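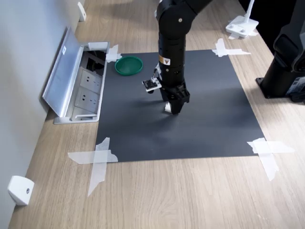
Cullow Auto Recycling Adds Fixed-Price Battery and Converter Buyback at Bresham Yard

BRESHAM, Oct 13, 2021 – Cullow Auto Recycling today opened a fixed-price buyback counter for used vehicle parts at its Bresham yard. The counter accepts lead-acid starter batteries, alternators, starter motors and catalytic converters from private sellers and licensed repair shops. Whole vehicles will continue to be handled through the existing intake gate on the north side of the property.

Under the previous arrangement, sellers of loose parts received a quote by phone and a final figure after inspection. The two amounts often differed. The new price list is set on the first business day of each month, posted at the counter and on the company website, and applies to all sellers regardless of volume up to 340 pounds of material per visit. Loads above that weight are priced separately under a commercial account.

"Most disagreements came from the gap between the phone quote and the inspected price," said Eduardo Figueiredo, operations manager at Cullow. "A posted list by part number removes that gap. If the part matches the listing and the case is intact, the seller gets the listed amount."
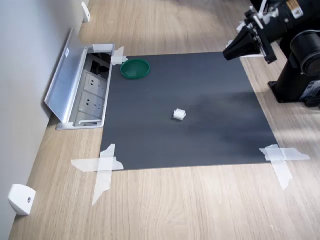 Tabletop with mat taped down.

Converters are graded by the serial code stamped on the shell. The counter uses the Clunach reference database, which currently holds 289 converter codes for passenger cars and light trucks. Units with a missing or unreadable code are weighed and bought at the lowest listed grade – or returned to the seller on request. Aftermarket converters are listed as a separate category.

Sellers of catalytic converters must present government-issued photo identification and the title or registration of the vehicle from which the part was removed. Repair shops may submit a work order instead. Payment for converters is made by check only. Payments for other parts are made in cash up to $500 and by check above that amount.

Batteries must be upright, capped and free of cracks. Leaking units are not accepted at the counter and should be taken to the county hazardous waste site. 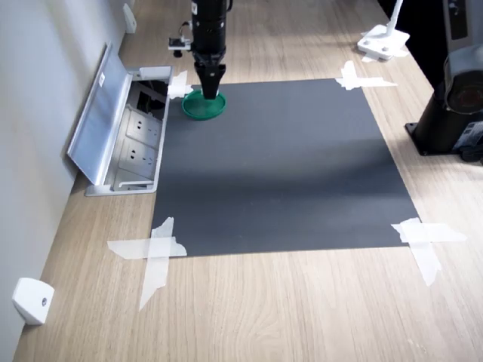 Alternators and starter motors are bought as cores. Parts suitable for rebuilding are sent to Langat, the company's remanufacturing partner, and the remainder is separated for copper, aluminum and steel. A trial of the core program in September was limited to commercial accounts and used the same grading sheet now in place for all sellers.

"The grading sheet has four checks, and shops can run them before they load the truck," said Conceição Figueiredo, who supervises parts grading. "Housing, shaft, pulley, connector. A broken connector lowers the grade but does not disqualify the core."

The counter is open Monday through Friday from 8 a.m. to 4:30 p.m. and Saturday from 8 a.m. to noon. No appointment is required for loads within the posted weight limit.

About Cullow Auto Recycling

Cullow Auto Recycling dismantles end-of-life cars and light trucks and sells used parts and sorted scrap metal. The Bresham yard has storage for 1000 vehicles.

Media contact: Eduardo Figueiredo, Cullow Auto Recycling, Bresham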